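Zeritz Newsletter
Calls and Vacancies

Readers wanted for oral history archive

The Cluvari local history group is looking for people to read and check typed interviews before they go into the public archive. The work is part-time, can be done mostly from home, and is open to anyone over 18 who reads English comfortably. Some knowledge of Polish is useful for one part of the collection but is not required.

About the collection

The interviews were recorded with people who worked at the Usetach cannery or lived in the streets next to it. They talk about shifts, pay, housing, church suppers, the strike, the flood and what they did after the plant closed. Most run between one and two hours. There are 34 of them, and all have now been typed up by a paid service. The typing is good in general but weak on names, street names and the words people used for machinery. Several speakers also switch into Polish for a sentence or two, and the service left those passages blank.

What readers do

Each reader is given two interviews at a time. You listen to the recording while following the typed text and mark anything that does not match. You do not correct grammar. If a speaker says "we was on nights," the text should say the same. Where you cannot make out a word after three tries, mark the time and move on.

You will also fill in a short cover sheet for each interview with the main subjects, the places mentioned, and anything that may need to be closed for a period, such as a remark about a living person's health. The decision to close a passage is made by the editor. Readers only flag it.

Expect to spend around 15 hours on a pair of interviews. Some people are faster with clear speakers and much slower with others, and you can return an interview that you find too hard to follow.

Pay and schedule

Readers receive a flat fee for each finished interview, paid at the end of the month in which it is returned. The current rate is on the information sheet, which we send on request. Travel to the two meetings is paid back against receipts. There is no payment for the reading test.

The first pairs go out in early summer, and we want all interviews checked by the end of November. You may stop after one pair or continue for as long as there is material.

What you need

A computer that plays ordinary sound files, and headphones. Patience with slow or repeated talk. Willingness to sign a confidentiality form and keep to it. We cannot accept readers who are close relatives of a speaker for that speaker's own interview, but you may work on the others.

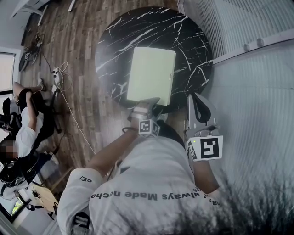

Zeritz Newsletter, no. 14, page 2

Meetings

There are two meetings, both in the reading room at Son House. At the first we go through the marking system and check one short interview together. The second is held halfway through, so that readers can compare spellings of names and agree on one form of each. If you cannot come to the first meeting, please do not apply for this round.

How to apply

Write a short letter, no more than a page, saying why the work interests you and how many hours a week you can give it. Mention any languages you read and any connection with Usetach. A résumé is not needed. Leave the letter at the Son House front desk, marked for Danuta Adamczyk, by 20 May 2018.

Applicants will be sent a ten-minute recording with its typed text and asked to mark it up and return it within a week. Everyone who returns the test will get an answer.

Questions about the Polish passages should go to Felicja Kurek, who is editing that part of the collection. All other questions go to Danuta Adamczyk at the same desk.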